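Menos brazo y más llave Allen

Llevo 10 años montando celdas y sigo oyendo lo mismo: que si el modelo, que si la política aprendida, que si los datos. Bien. ¿Y quién aprieta los tornillos? En Zullia perdimos una tarde entera por un dedo de pinza con holgura. Ningún log lo decía.

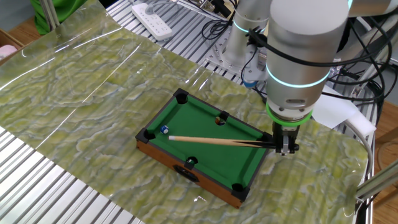

Núm. 147 – pág. 317

Kyung-hwa Yeon me lo discutía en marzo: el billar en miniatura es un juguete, no enseña nada de mantenimiento. Pues yo creo que si. Un taco fino no perdona, cualquier juego en la muñeca se nota en la punta. Y el tapete no se queja, claro, pero la bola se va donde quiere. 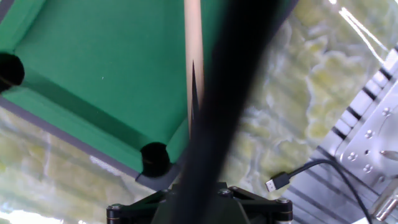

El mantenimiento no luce, no sale en las demos y en Wikbridge ni siquiera tenía partida propia. Dos llaves prestadas y a correr. Yo pido poco: repasar los pernos del soporte de la pinza, los cuatro, cada mañana, y marcarlos con pintura. Y los cables, por favor. Un USB suelto sobre la mesa, al lado del billar, es una parada esperando turno – lo he visto demasiadas veces. Se sujeta o se guarda. Lo demas, calibrar, reentrenar, lo que querais, viene despues.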